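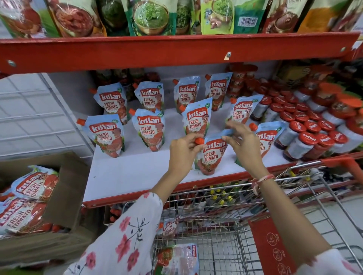 Choosing ketchup from a supermarket shelf.

Shoppers wanted for a study of household food buying

Doltia is looking for 110 households to take part in a study of how people plan, buy and use up their everyday groceries. We want to hear from people who cook most days and from people who hardly cook at all.

The study is run from our Thoroddsen Street office and paid for by Prultinero, a research fund. We do not sell food and we will not try to sell you anything.

What you will do

You keep a shopping diary for four weeks. Each time you buy food or drink for the home, you write down the shop, the items, the pack sizes and what you paid, or send us a clear photo of the receipt. Small top-up trips count as well as the main shop. Meals out and takeaways are left out.

At the end of each week you fill in a short form about what was eaten, what went in the freezer and what was thrown away. There is one telephone interview after the fourth week, lasting 51 minutes at most.

You can keep the diary on paper or in Pevari, our diary app. Please pick one and stay with it.

Who can apply

You must be 18 or over and do at least half of the food shopping for your household. You can live alone, with family or in a shared house, but only one person from each address can take part. You need to be at home for the full four weeks. If you work for a supermarket or a food manufacturer, we cannot include you this time.

Payment

Everyone who finishes the diary and the interview receives a shopping voucher. If you stop early you will be paid for each full week completed. You can leave the study at any point.

Your information

Diaries are stored under a number, and names and addresses are kept in a separate file. Published results will cover the whole group only. Receipts sent by post are shredded once they have been entered, so keep a copy of any you may need for a refund.

How to apply

Ask for the application form at the Doltia front desk or by post, quoting reference 2373. Forms must reach us by September 23, 2026. We will write to all applicants, including those we cannot place. Large-print forms are available on request.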